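# Cómo colocar un vinilo de árbol grande en una pared pintada

Un árbol de pared se vende casi siempre en varias piezas: el tronco, las ramas principales y una o dos láminas de hojas sueltas. El montaje lleva una tarde si se trabaja entre dos personas.

## Material

- Vinilo con su papel transportador
- Espátula de plástico con borde de fieltro
- Cinta de carrocero
- Nivel, lápiz blando y metro
- Paño de microfibra y agua con una gota de jabón neutro
- Cúter y secador de pelo

## Preparar la pared

La pintura debe llevar seca al menos 15 días. Sobre pintura plástica mate conviene pegar antes un recorte de prueba y dejarlo una noche. Si por la mañana las esquinas se han levantado, aplique una mano de imprimación selladora.

Limpie la superficie con el paño apenas húmedo y deje secar. Los restos de masilla se lijan con grano fino y se retira el polvo.

## Marcar la posición

Presente el tronco con cinta de carrocero, sin despegar el papel, y aléjese hasta la pared contraria. Las raíces quedan mejor a 2 cm del zócalo que apoyadas en él, porque pocos suelos están a nivel. Marque a lápiz la base, el arranque de las ramas y el punto más alto de la copa.

Si va a decorar dos paredes contiguas, presente los dos árboles antes de pegar ninguno. Reserve las mariposas y otras figuras pequeñas para los huecos que queden bajo la copa o cerca del rincón. 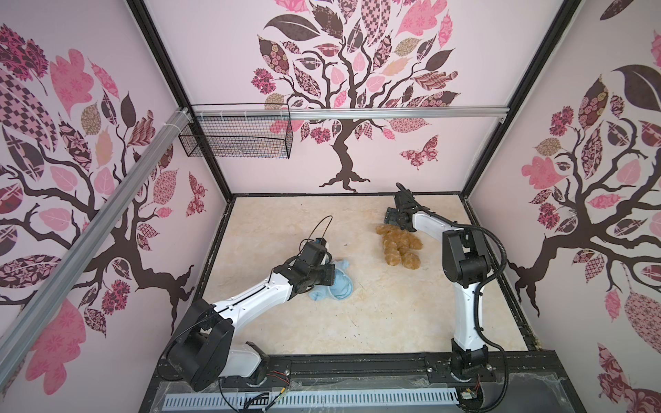 *Árboles de hojas estampadas sobre paredes de color rosa pastel.*

## Pegar el tronco y las ramas

1. Ponga el vinilo boca abajo y pase la espátula por el dorso.
2. Fije una tira vertical de cinta en el centro, a modo de bisagra.
3. Retire el papel soporte de una mitad y córtelo.
4. Alise desde el centro hacia fuera, con pasadas cortas.
5. Repita con la otra mitad.
6. Quite el papel transportador despacio, doblado sobre sí mismo.

Si una rama se levanta con el papel, vuelva a bajarla, frote con la espátula y continúe.

## Colocar las hojas

Empiece por las puntas de las ramas y rellene hacia dentro. Alterne hojas lisas y estampadas, y guarde unas cuantas para tapar las uniones entre piezas.

Las burbujas pequeñas se pinchan con un alfiler y se aplastan con el dedo. En los bordes rebeldes, aplique aire tibio unos segundos y presione.

## Mantenimiento

Espere dos días antes de pasar un paño. Para retirar el vinilo, caliente una esquina con el secador y tire en ángulo cerrado, pegado a la pared. Los restos de adhesivo salen con agua jabonosa templada.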